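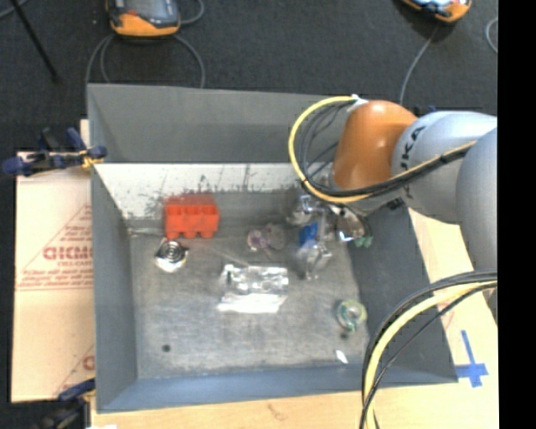 글 민투 배이새넨 | 2020-11-01

분류 상자의 바닥은 대개 평평하고 벽은 안쪽으로 기울어 있다. 회색 상자도 같은 구조다. 벽의 경사는 물건을 바닥 쪽으로 모으고, 가장자리에 얇은 조각이 세워진 채 남는 일을 줄인다. 대신 바닥 면적은 입구보다 작아진다. 용량을 입구 치수로만 계산하면 실제보다 크게 나온다.

코브콤의 잡동사니 분류 작업장에서는 지난 8월 한 달 동안 소형 폐품 2,802점을 처리했다. 이 가운데 1,595점이 플라스틱이었고, 나머지는 금속, 복합재, 재질 미상으로 기록되었다. 작업장 책임자 레이요 알토넨은 재질 미상 항목을 따로 둔 것이 기록의 정확도를 높였다고 본다. 이전 양식에는 이 칸이 없어 판단이 어려운 물건이 모두 플라스틱으로 들어갔다.

판단이 어려운 대표적인 예는 구겨진 은색 포장재다. 알루미늄 포일과 금속을 증착한 필름은 표면의 광택이 비슷하고, 투명 필름도 주름진 면이 빛을 반사하면 은색으로 보인다. 현장에서 쓰는 구별법은 손으로 쥐었다 놓는 것이다. 포일은 접힌 모양을 유지하고 필름은 어느 정도 되펴진다. 종이가 붙은 복합 포장재에는 이 방법이 잘 맞지 않는다.

투명한 용기는 다른 이유로 까다롭다. 상자 바닥이 회색이면 벽이 얇은 투명 컵은 윤곽보다 반사광으로 먼저 눈에 띈다. 조명의 각도를 낮추면 윤곽이 살아나지만 금속 물체의 반사도 강해진다. 동심원 무늬가 있는 둥근 은색 물체는 밝은 점 하나만 두드러져 크기를 잘못 읽기 쉽다. 주황빛이 도는 붉은 블록처럼 색이 짙고 불투명한 물건은 조명을 바꾸어도 차이가 작다.

작은 조각은 크기 기준을 먼저 적용한다. 코브콤의 기준은 긴 변 13밀리미터이며, 이보다 작은 것은 재질을 묻지 않고 잔재로 분류한다. 보라색이 도는 반투명 조각이나 흰 파편은 긴 변을 재기 전까지 보류한다. 고리 모양 물건은 바깥지름을 잰다. 테이프 롤과 뚜껑은 위에서 보면 비슷하므로 옆면 높이를 함께 적는다.

한 번에 펼치는 양도 정해져 있다. 벨렉식 작업표를 만든 엘사 윤투넨은 물건끼리 겹치지 않을 만큼만 담으라고 적었다. 상자 하나의 투입량 상한은 약 300그램이다. 무게만으로는 겹침을 막을 수 없어, 부피가 큰 필름류가 많은 날에는 상한의 절반에서 멈춘다.

바닥의 긁힘과 얼룩은 상자 교체 기준에 들어가지 않는다. 다만 검은 점 형태의 오염은 작은 조각과 혼동될 수 있어 작업 전에 닦아 보고, 지워지지 않으면 위치를 작업표에 표시한다. 밝은 벽면의 얼룩도 같은 방식으로 적는다.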